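Clasemcombe School of Cookery and Baking
About the School › Who We Are
Search this site Enter keyword Go

10th November
By Benedicta Akolgo, Principal

The Clasemcombe School of Cookery and Baking is an independent school offering practical instruction to adults who wish to work in professional kitchens, bakeries and catering. The School was established by Mawuli Aidoo, who had managed the bakery at Ollidholm and believed that good training should be open to people who could not leave paid work to obtain it. Evening instruction has therefore been part of the timetable from the first term and remains so.

The School offers 3 programs of study: the Foundation Certificate, the Certificate in Bread and Pastry, and the Diploma in Kitchen Management. The Foundation Certificate requires 166 hours of attendance and has no entry requirements beyond a short interview. Students begin with weighing, measuring and mixing by hand, and do not move to ovens until their instructor has signed the first section of the record book.

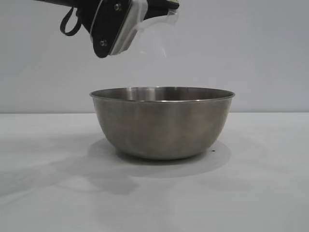 Applicants to the Diploma must hold one of the two certificates or show equivalent experience in a working kitchen. Those who trained elsewhere may be asked to complete a practical assessment, for which a small fee is charged. The fee is credited toward tuition if a place is accepted.

Teaching takes place at two sites. The main building, known as Kpodo House, contains the teaching kitchens, the library and the administrative office. The Dranda Annex is used for bread classes and for the wholesale course, and is reached by the side entrance on the lower road. Students enrolled at the Annex should note that its lockers are separate from those in the main building and that keys are issued by the Annex office only.

In the last academic year the School enrolled 683 students, nearly 98 of whom were studying for the Diploma. Most attended part time. Graduates have gone on to hotel and hospital kitchens, to school meals services, and to businesses of their own. The School keeps a register of local employers and posts vacancies on the board outside the library – former students are welcome to consult it at any time during office hours.

Class sizes are kept small enough for each student to have a full place at the bench. Every recipe used in the Foundation year is given by weight and by volume, and students are expected to be able to work from either. Written work is modest in the first year and consists mainly of costing sheets, food safety notes and a short account of one traditional dish.

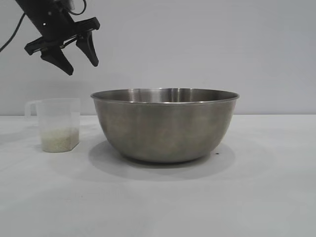 Photo: Clasemcombe School of Cookery and Baking

Knives, aprons and record books are included in the tuition fee. Shoes are not, and students must provide a closed, non-slip pair before the first practical class. Replacement record books may be purchased from the office.

The School is governed by a board, which meets each term and publishes an annual report. Day-to-day direction is the responsibility of the Principal, Benedicta Akolgo, who first joined the staff as an instructor in pastry. Mr. Aidoo retired from teaching some time ago but continues to award the Ollidholm Prize, given each November to the student whose bread is judged best by the instructors.

Visitors are received by appointment. Inquiries about admission, fees and the transfer of earlier credits should be addressed in writing to the Admissions Office at Kpodo House. Requests for transcripts must be signed by the former student and should state the program and the year of completion.

Filed under: About Us, Admissions, Our History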